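About Podgate

Podgate is a workstation repair and refurbishing workshop. Prasert Prasertsri started it on his own, taking in office machines one at a time, and the business still works mostly on desktops – the big, heavy ones used for drafting, editing and lab work.

We have 11 benches and 34 regular business customers. Jintana Paisan runs the front counter and does the quoting. If you phone before 10 am you will probably get her.

Every machine that comes in is opened, cleaned and checked before we give you a price. We look at the socket, the memory slots, the expansion slots and the board itself. Old thermal paste comes off and new paste goes on when the cooler is refitted. Memory is tested one stick at a time, and this is usually what takes longest.
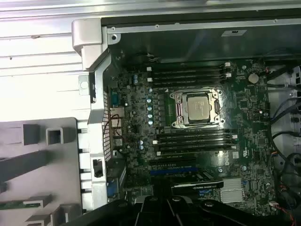

Workstation board with the cooler off and the memory slots empty.

We sell refurbished workstations as well. Each one is put through a 43-point check and comes with a written list of the parts replaced. Colour and case condition vary, and we note any scratches on the tag.

We don't do phones, tablets or printers. Laptops are taken in on Wednesday only.

Parts we can't reuse are sorted into labelled bins and sent for recycling. Customers can ask for their old drives back, or we can wipe them at the counter while you wait.

Parking is behind the building, next to the loading door.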